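**Gukmont Door Chime Texts** is a small set of product texts for home convenience goods: wireless door chimes, driveway bells, key finders and porch light timers. Lesego Buthelezi collected the texts from the Homville shop catalog, and Lindiwe Tshabalala checked the spelling.

## Contents

- `texts.csv`: 2000 short product descriptions, one for each line
- `types.csv`: 30 product types with their short codes
- `returns.csv`: 56 customer notes about returned chimes

All files are in UTF-8. The separator is a semicolon, so please set this before you open them in a spreadsheet.

## Known problems

The Gurnholm chimes have the range in feet, but the Mofokeng chimes have it in yards. We did not convert them. Two codes, `DB` and `DRB`, both mean driveway bell. In version 2 we kept both, as old orders still use them.

Empty price fields mean that the price was not printed in the catalog. They do not mean zero.

## Use

You may use the texts for search tests and for teaching. Please do not copy them into a real shop page.

Last change: 21 January 2024

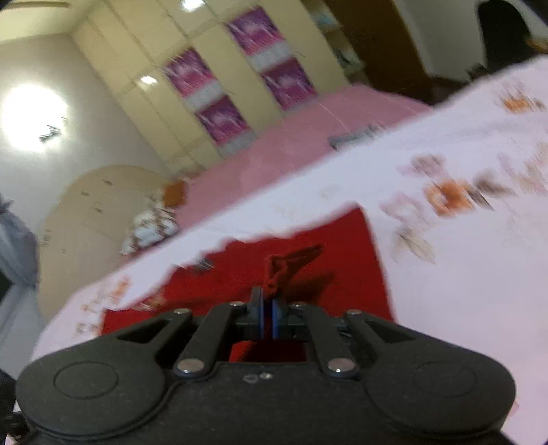 *Gripper over a red cloth and a floral sheet*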